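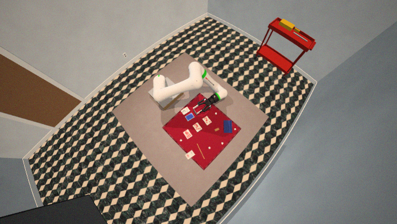
How do you keep newspaper clippings about a war or an election from turning yellow and falling apart?

Keep them flat, dark and dry, in acid-free folders, and make a good photocopy of every one while the print is still sharp.

I love old news clippings! I have a whole closet shelf of them, mostly foreign news, ceasefires and peace talks and border disputes, and I've ruined enough of them to have opinions.

Cut the whole story out, including the bit that jumps to page 4, and write the paper's name and the date in soft pencil in the margin. Do it right then. I have a wonderful report on a March protest and no idea what year it was (it drives me nuts).

Never use tape. It goes brown, it oozes, and it takes the ink with it when you try to peel it off. Staples and paper clips rust, so those go too. If a story runs over two pieces, slip both into one clear polyester sleeve and leave them loose.

We use cookies to remember your settings and see which tips get read. By continuing to browse you agree to our cookie policy. OK

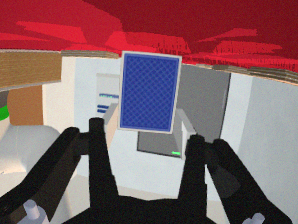

Sleeves are lovely for the clippings you take out a lot, but for the rest a plain folder is fine and much cheaper. Put a sheet of acid-free paper between clippings, especially where there's a big dark photo, and don't stuff the folder so full that it bulges.

Stay out of the attic and the basement. A bedroom closet is perfect, with the box up off the floor. Kathleen Fitzgerald wrote in to say she keeps 75 years of her family's clippings under the guest bed, sorted by country, and I'm so jealous of that system!

For the copies, use acid-free paper and set the machine a little lighter than normal so the gray newsprint drops out. Scan them too if you can. 500 clippings sounds like a winter's work, but do a few at a time with the radio on and it's a really nice evening. You'll stop and read every one, of course. I always do.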